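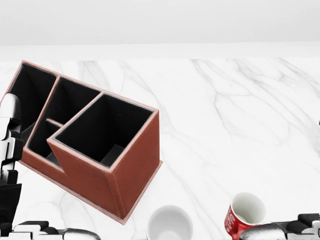

The project asked how first-year students at Skoledum keep track of coursework deadlines, and whether a fixed study routine changes the number of late submissions. Interest in the subject arose from the department's own returns, in which late work had risen for two years running. Many of the students surveyed also linked their planning to the state of their desk, and a divided organiser such as the brown leather one, with its four open compartments, was a common answer when they were asked what they would buy first. The report is dated November 2020.

## Method

A questionnaire was sent to all first-year students in February, and 148 replies were received. From these, 50 students agreed to keep a weekly planning sheet for one term.

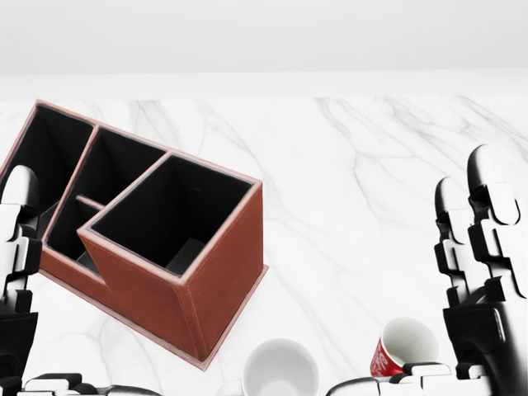
The sheet was adapted from the Pillay planner and asked for three entries: work due, hours set aside and hours used. Sheets were handed in at the end of each week – late sheets were accepted but marked as such.

## Results

Of the students who replied to the questionnaire, 71 used a paper diary as their main record. A further 21 relied on memory alone, and this group reported the most missed deadlines. The remainder used the Fonlow calendar or a mixture of methods.
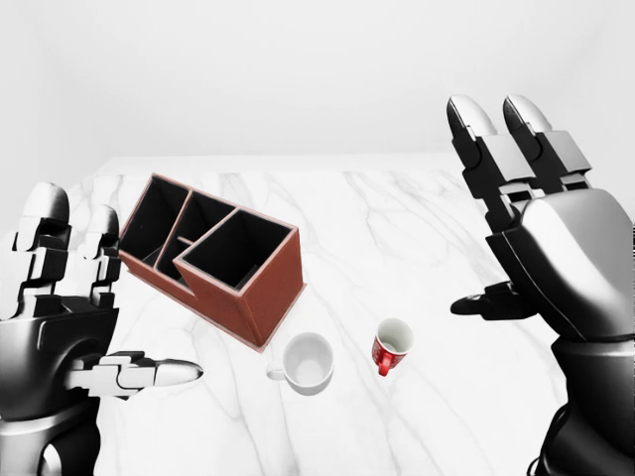
*Figure 3. Desk organiser on a marble tabletop.*

Students who set aside the same hours each week handed in fewer late pieces. The effect was weaker in the weeks before examinations, when most planned hours were exceeded. 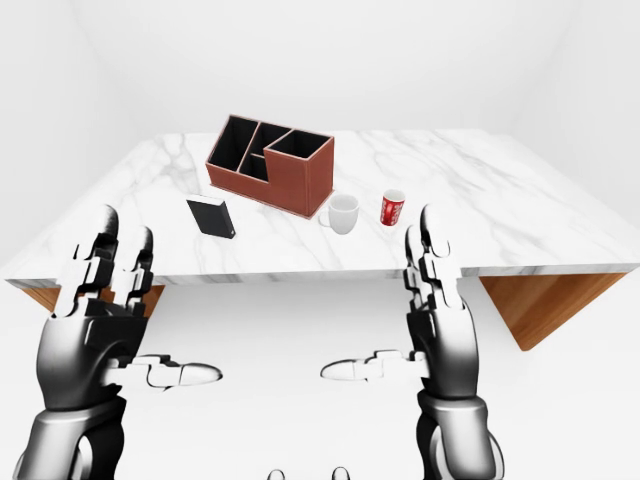
## Limitations

Hours were reported by the students themselves and were not checked. The Histov building group joined two weeks after the others, and its first sheets are missing from the totals.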